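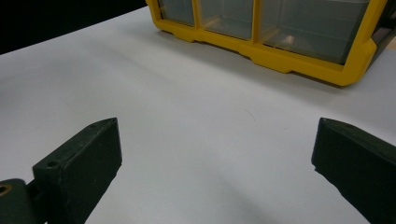 # Speaker notes: the drawer-opening fault, findings and changes

Presenter: Mariama Kyei, Bredura
Session length: 25 minutes, questions included

## Slide 1. The task

- Good morning. I am speaking on behalf of the handling group at Bredura. Kobina Fiadzo led the fault review and will join me for questions.
- The task on the slide is drawer opening. The hand approaches a small yellow organizer with clear drawer fronts, pulls one drawer, and backs away.
- Point out the distance between the fingers and the drawers. The approach across the open table is the part of the motion this talk is concerned with.
- The fingers are open at this stage. Under the Lalta control program they are required to stay open until the hand reaches the drawer.

## Slide 2. What went wrong

- On 04/09/2024, during run 142 of a planned 338, the fingers closed during the approach. The arm did not stop.
- The closed fingers struck the lower rail of the organizer and pushed it off the back of the table. One drawer cracked. There were no injuries.
- The operator pressed the stop button. The arm halted 3 seconds after the first contact. Our own limit for this cell is one second.
- Pause here. The delay is the more serious of the two findings, and the audience should hear it stated plainly.

## Slide 3. Cause of the early closing

- The screws holding one finger to its mount had worked loose. The finger shifted, and the position sensor reported a wider opening than the true one.
- The program corrected for the false reading by closing the hand. Each correction was small enough to pass the error check.
- The daily inspection sheet asked the operator to look at the fingers. It did not ask for the screws to be tested with a driver.

## Slide 4. Cause of the late stop

- The stop button was wired through the Husley cell controller, which was busy writing the run log when the button was pressed.
- The stop request waited in line behind the log. This arrangement dated from the first setup of the cell and had not been reviewed when logging was added.
- If asked: the contractor for the original wiring was Boateng. The review found that the work matched the drawing we supplied. The drawing was ours, and so was the error.

## Slide 5. Changes made

- The stop button now cuts drive power directly and does not pass through the controller.
- Finger screws are tested with a torque driver before each shift, and the result is signed for.
- The hand must pass a full open and close check before every approach. A mismatch ends the run.
- The remaining runs stay on hold until the new stop circuit has been tested under full load. That test is set for October.

## Questions

- Refer sensor questions to Mr. Fiadzo.
- Do not estimate a restart date. The safety office will announce it after the load test.
- Copies of the revised inspection sheet are on the side table.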